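From: Nomvula Shabalala
To: Jesau House list
Date: 11/17/22
Subject: Re: towels, folding and the shelf by the back stairs

Eduard Danko wrote:

> Before I put in the next order with Sasaki I need to know what people
> want done with the hand towels. We have been buying them in packs of
> 5 and they go on the shelf any way they fit. Two guests in June told
> me they could not find the hanging end. I also think the orange ones
> shed on everything and we should go back to white.
>
> Second, are we still using the plant print cover on the folding table,
> or can I put it in the cupboard?
>
> Eduard

Eduard,

Please leave the cover where it is. I use it every time I do the linen. Lint and loose threads show on the pale parts and I can shake it out over the porch rail when I finish. If it goes in the cupboard it will get creased and then the towels won't lie flat on it.

On the orange towels, I would keep them. They shed for the first few washes and then they stop. Wash them alone until then, at 90 minutes on the long cycle, and clean the filter afterward. I had one load go in with the pillowcases and I am still picking fuzz off those. The white ones from Valten never shed, but they went gray by the second winter and we threw out most of them.

For the folding, I suggest we all do it one way:

Lay the towel out flat and smooth it from the middle toward the ends. Terry drags on itself, so the edges like to roll over. Open any rolled edge with your hand before you make the first fold, or it stays in there as a lump.

Fold lengthwise first, then bring the ends together. Keep the woven band on the outside. That takes care of the hanging end, as guests can see the band and pick the towel up by it.

If there is a tag, turn it to the inside.

Stack by color, with the folded side facing out.
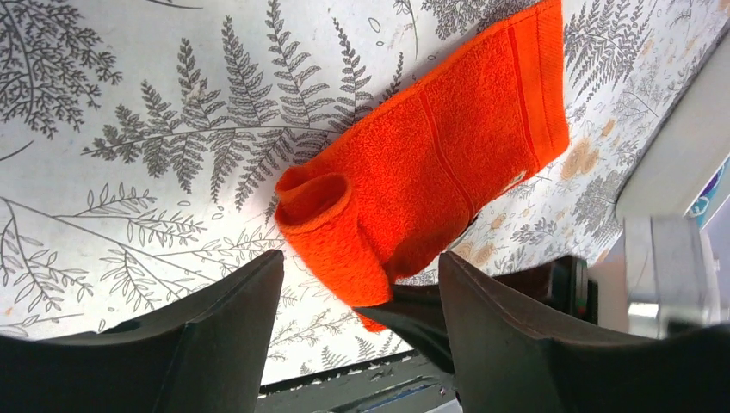
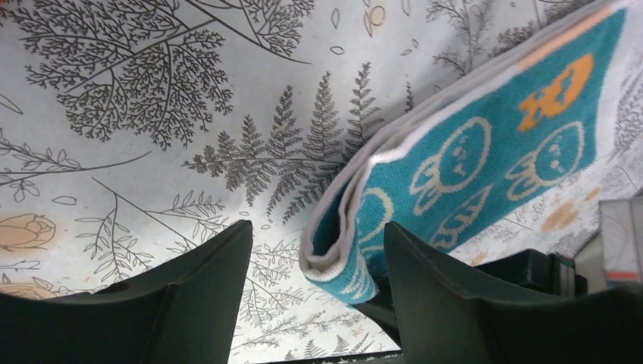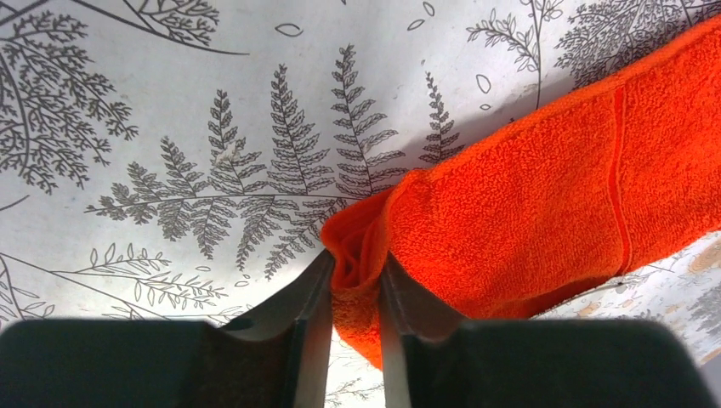 Photos: Skirnonska linen page. Orange hand towel in the first and third, folded teal and white one in the second.

You can see the band on the orange one in the first photo, and the tag near it. The band shows again in the third. The edge in the first photo has curled over, and that is the part I mean about opening it up before folding.

The teal and white towels can go on the lower shelf. They take up less room than the orange ones and we have fewer of them. I would not order more until the upstairs bathroom has its second rail, which was promised in June and is still in its box in the hall.

As for quantities, the closet list says 50 hand towels in all. I don't believe it. That figure was copied over from the old list, and the old list included the dish towels. Could whoever is on linen next go through the closet and write the real number on the sheet inside the door? Please do it before Eduard orders. The Sasaki account number ends in 1605 if anyone needs to call them about the last delivery. The paper invoice is in the blue folder.

One more thing on the shelf. The board at the back stairs is sagging on the left. I moved the bath sheets down to the floor basket for now. Please don't put them back up there until the bracket is replaced.

I am away next week, so reply to the list and not to me.

Nomvula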